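Manholm Laundry Service: Socks and Small Items
Frequently asked questions

Last updated 26 November 2019

These answers cover socks, face cloths, handkerchiefs and other small pieces sent in under the Manholm household plan. Shirts, bedding and towels have their own page.

What counts as a small item?

Any piece that fits flat inside a sheet of A4 when folded once. Socks, ankle socks, sock liners, flannels, napkins, handkerchiefs and children's gloves all qualify. Tights and long johns do not and are charged as clothing. A pair of socks is charged as one item. A single sock is also charged as one item.

Do I need to pair socks before sending them?

No. Send them loose. Socks that arrive balled or folded into each other are opened before washing, as the inner sock does not rinse properly. Socks that arrive inside out are turned the right way unless the order is marked "leave as sent".

How are they washed?

Light and dark socks are washed apart. Wool and wool blends go on a cool cycle in a net bag. Cotton and synthetic socks go on the standard cycle unless the care label asks for something lower. We do not use fabric conditioner on sports socks. It coats the fibres and reduces the amount of moisture they take up.

Which net bag should I use at home?

The Alteo fine mesh bag in the small size holds 16 single socks with enough room for water to pass through. Fill it no further than that. The zip end should be tucked under its elastic cover before the bag goes into the drum.

How are socks sorted after drying?

Everything small comes to a clear table, one customer's order at a time. The order goes into a low-sided basket or beside it, and pieces are lifted out or put in singly. Colour is the first sort, then length, then rib pattern, then the toe seam. The toe seam settles most arguments between two black socks that look alike.

Cloths are laid at the bottom and socks on top. Cloths are folded last, when the socks are out of the way.
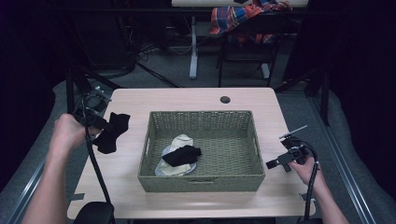
Small items at the sorting table: black and cream-white socks, a pale blue-grey cloth, and the olive-green woven basket.

Why a woven basket and not a plastic tub?

Air reaches the load from the sides. A sock that has come out of the dryer slightly damp at the toe will carry on drying in a woven basket and will stay damp in a closed tub. Low sides also let the sorter see the whole load without tipping it out. The drawback is snagging. Any basket with a broken or raised strand is taken out of use until it has been trimmed and rubbed down.

Can I buy the same kind of basket?

We sell the Gernari low basket at the counter, in one size only. Wipe it with a barely damp cloth and let it dry away from radiators. Do not stand it in water. If you use one on a painted or varnished surface, put felt pads under the corners.

What happens to odd socks?

An odd sock is returned with the order, clipped to the delivery slip. We also keep a record of its colour and length for 3 months. If its partner turns up in a filter, a dryer seal or a later order, it is sent back with your next delivery at no charge.

Please check your own machine first. The usual places are the fold of the door seal, the inside of a duvet cover and the gap between drum and casing — the last of these needs an engineer and should not be attempted with a coat hanger.

All my socks are black. Will I get the right pairs back?

Within one order, pairs are matched by length, rib, seam and fading. Two socks of the same make bought at different times will usually differ in fading, and we match the older with the older. If the difference matters to you, mark them. A single stitch of coloured thread inside the cuff survives washing better than laundry pen on dark fabric.

Orders from different customers are never sorted on the same table at the same time.

How are finished pairs folded?

The standard fold is flat: one sock laid on the other, heels aligned, folded once towards the cuff. We do not ball socks, which stretches the elastic of whichever cuff is on the outside. If you prefer them rolled, choose "roll" on the order form. Rolled socks take up more room in a drawer but stand up well in dividers.

What size of drawer divider suits folded socks?

A compartment 18 cm long takes most adult socks under the standard fold. Kawaguchi dividers can be moved to that length without tools. Allow a shorter compartment for ankle socks, or they will fall over as the row empties.

Do you mend holes?

We darn wool socks by hand, at the heel or toe only, where the hole is smaller than a ten pence piece. Cotton socks with holes are returned as they are. We do not discard anything without a written instruction from the customer.

Is there a limit on how much I can send?

Household orders have no upper limit on small items, but they must arrive in their own bag and not mixed with bedding. Trade orders are limited to 3,000 pieces per collection. Larger trade loads are split over two collections.

When is the service closed?

Sorting stops for the first full week of August for machine maintenance. Bags may still be dropped off in that week and will join the queue when work restarts. Collections already booked are moved to the following week, and the new slot is confirmed by text message.

How do I report a missing or damaged item?

Use the form on the back of the delivery slip and hand it in at the counter, or post it to the address printed there. Include the order number, the colour and length of the item, and whether it was one of a pair. Keep the remaining sock. We will ask to see it.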